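The Good Black One

I have never believed in laying clothes out the night before. It is a habit for people who trust the morning, and in February, on the second floor of the house in Villberg, with the radiator ticking and the bus to Busis leaving at ten past six, I trusted it even less than usual.

My sister did believe in it. She had a whole system, and the system had come out of a magazine called Korko that she bought in bulk at a yard sale, 38 issues tied with string, nothing in the box later than 2000. Korko held that a garment remembers how you treat it. Hang it for an hour, lay it flat, look at it, and only then decide whether to fold it. I said that a shirt remembers nothing. She said I was free to travel to our uncle's funeral looking like a dropped napkin.

So the black T-shirt, which was supposed to go under my jacket, had to be done right. I pointed out that no one would see it. The jacket had buttons and I intended to use them. She had already wiped the table.

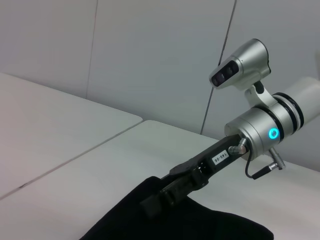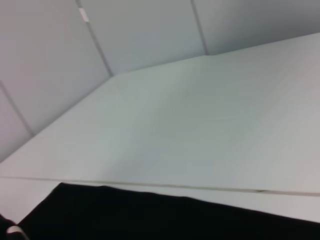
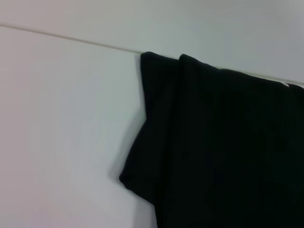
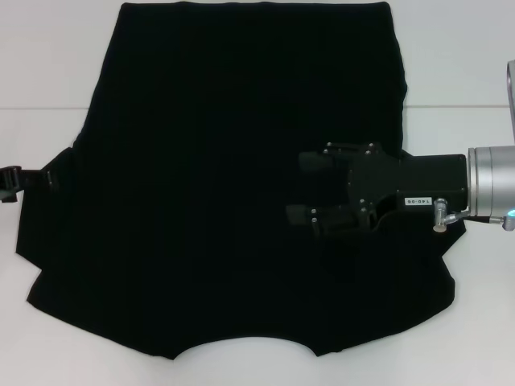
A black shirt, a thin rod, a white table.

Flat, Laid Out

"Well?" she said.

I said it looked like a shirt.

"Look at the hem."

I looked at the hem. It dipped at the corners and rode up in the middle, and I could have told her that without any hanging, because it had done the same thing at the bank, at the dentist, and at the one wedding where I had been asked to take my jacket off. Korko had nothing to offer on hems. I had checked. There was an article on linen napkins and a long letter from a reader in Butt who ironed her shoelaces.

She smoothed one side with her palm and the other side moved. She smoothed the other side. I watched this go back and forth for a while, the way you watch a person try to close a suitcase, and it came to me that she had been at the table since supper and had not mentioned our uncle once except to say I would embarrass him.

He would not have been embarrassed. He wore the same brown cardigan for most of my childhood and kept screws in the pockets. When he sat down, he rattled. If a garment remembers how it's treated, that cardigan could have testified in court.

I said so. I thought she would laugh, or at least tell me to be quiet.

"He had a good shirt," she said. "He had one. He never wore it because he was saving it."

"For what?"

She didn't answer. She tucked in the left sleeve, took it out again, and tucked it in lower down.

I still don't think a shirt remembers anything. I want that understood. I think cotton is cotton, and that the people at Korko had pages to fill and a deadline, like anyone. But it was past eleven by then and she was not going to bed until it was folded, and I was not going to bed and leave her there with it. So I took the right side.

"Not like that," she said.

"Like what, then?"

She showed me. In, then over, then up from the bottom, with the flat of the hand and no pulling. Mine came out wider than hers. She opened it up and we started again from the beginning – hem, sides, sleeves – and the second time was worse, and the third time she let it go.

In the morning I put it on in the dark. By the time the bus reached Busis it had a crease straight across the front, exactly where we had folded it, and I kept my jacket buttoned until the end of the service.

Then it got warm in the hall, and I took the jacket off.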